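I've been meaning to write up the Great Tap Saga since March, mostly because three different people have asked me how the bathroom is going and I keep saying "good, yeah" and changing the subject. So, grab a cuppa. It's a long one.

For anyone new, we bought the weatherboard place in Clinutlow two winters back, and the bathroom was the one room the building inspector went a bit quiet in. Mint green bath, mint green basin, mint green loo with one of those wooden seats that pinches you. I loved it. I still love it! My plan was to keep the lot, regrout, put up a decent mirror and fix the drip in the basin tap, which had been going since before we moved in and which I could hear from bed if the wind was down.

The drip was going to be the easy bit. I'd changed washers before, in rentals, with my dad on speakerphone. You turn the water off at the meter, you pull the handle off, you swear a little, you swap the washer, you're done before the kettle boils. Except these taps aren't normal taps. They're a brand called Sedura that as far as I can tell was sold out of one showroom for a handful of years in the seventies and then vanished off the face of the earth. The thread is odd. The spindle is odd. The washer is an odd little domed thing, and when I got mine out it had gone the texture of old licorice.

Bunnings, no. The plumbing supplies place out near the highway, no, although the bloke on the counter was very nice about it and tried every drawer. He reckoned I should just rip them out and put mixers in, and quoted me a set that would have been fine in somebody else's bathroom. I drove home in a mood and put a flannel in the basin so the drip would land on something soft.

I then lost most of a month to forums. If you have never read a tap forum, I can't fully recommend it, but there's a thread about domed washers that runs to 1,414 posts and I've read the lot. Somewhere past the middle there's a proper falling out about whether you should reseat the valve first (you should, I think, I'm on that side now) and a man in Brornness who posts a photo of the same tap every few weeks with no text at all. I got quite fond of him.

It was in that thread that I found Kanako Honda, who turned out to live two suburbs from my sister and who has been quietly rescuing old tapware for years. I sent her a message at 11 at night, fully expecting nothing, and she'd replied by breakfast with a question about whether my spindle had a groove on it. It did. "Oh good," she wrote, "you've got the nice ones." I've never been so flattered.

She had washers. She had a whole biscuit tin of washers! She posted me 8 of them in a padded bag with a handwritten note telling me to use the grease sparingly and not to overtighten, underlined twice. I overtightened the first one. The other tap I did properly, and it now turns with one finger, like something in a fancy hotel.

So that was the basin. Then, feeling very full of myself, I looked at the bath.

The bath spout has a collar where it meets the wall, and the collar had been cracked and siliconed over by some previous owner with the touch of a toddler icing a cake. Once I'd picked all that out there was a gap behind it you could post a letter through. Kanako didn't have a collar. The forum didn't have a collar. What the forum did have was Lefteris Lambrakis, who used to do fitting and turning at Margaritis back when they still had the workshop, and who offered to make me one if I'd send him decent measurements and a bottle of something.

I'd like to say I sent him decent measurements.
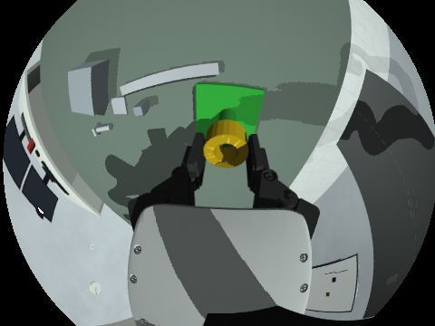 He rang me, in the end, and talked me through borrowing a set of calipers and measuring the pipe in a couple of spots and not just the bit I could reach easily. Old pipe isn't always round, apparently. He also wanted to know how far the wall tiles stood out from the sheeting, and I had to go and lie in the bath with a torch to find out, fully dressed, with the dog looking over the side at me.

The collar arrived a few weeks later wrapped in a tea towel. It slid on first go. I've run a very thin bead of silicone around it, smoothed with a wet finger, and if you didn't know you'd think it had always been there. Lefteris got a bottle of red and a jar of my cumquat marmalade, and has asked for more of the marmalade.

For those keeping an eye on the money, the quote to gut the whole room and start again was a good deal more than 3,000 dollars before tiles, and that was the friendly quote. I've spent a fraction of it, and a chunk of that was grout I bought in the wrong colour. Twice.

Still to do: the regrouting (I've got the right colour now, it's called Oyster), the mirror, and the loo seat, which I'm told you can sand. Also the exhaust fan has started making a noise.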